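Call for participants: do "memory" supplements do anything?

Stollivmont is looking for adults aged 50 to 75 to take part in a small study of over-the-counter memory supplements. You have seen the ads. A capsule a day, a sharper mind in weeks, a smiling couple on a sailboat. We have read the claims on 358 labels and found very few that pointed to a test anyone else could repeat. So we are running one.

We don't sell supplements and we take no money from people who do. Our own guess is that the capsules will do about as well as the dummy pills. We would be glad to be wrong, and the study is set up so that our guess can't get in the way. Neither you nor the person testing you will know which pill you have.

What we ask of you

You come in for three visits between November and the spring. Each visit takes up to 3 hours, with a lunch break. In between you take one capsule every morning and mark it on a card. Please mark it truthfully. A missed day is useful to us and a made-up one is not.
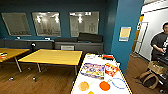
Word lists, number recall and a short route-finding task make up most of each visit. None of it is an IQ test, and you will not be given a "brain age," a number we don't think means much. Testing is done at the Girnberg site, in the room with the dark teal walls, and you will do the paper tasks sitting at one of the light yellow wooden tables. Bring reading glasses if you use them. Parking is behind the building and the bus stops across the street.

Who can take part

You should be in fair health and able to read English without help. We can't take people who use blood thinners, who have been diagnosed with dementia, or who have taken any memory product in the past six months. If you work for a supplement maker or seller, please sit this one out.

What you get

Travel costs and $983 if you finish all the visits, paid in parts so that you keep what you have earned if you drop out. You also get your own scores and a plain copy of the results, whichever way they fall. You will not get free supplements afterward. If a study offers you those, ask who is paying for it.

How to apply

Call or write to Consuelo Escobedo at the Stollivmont front desk and ask for the screening form. Questions about the method, including rude ones, go to Lajos Lengyel. He will send the full study plan to anyone who asks - you don't have to sign up first.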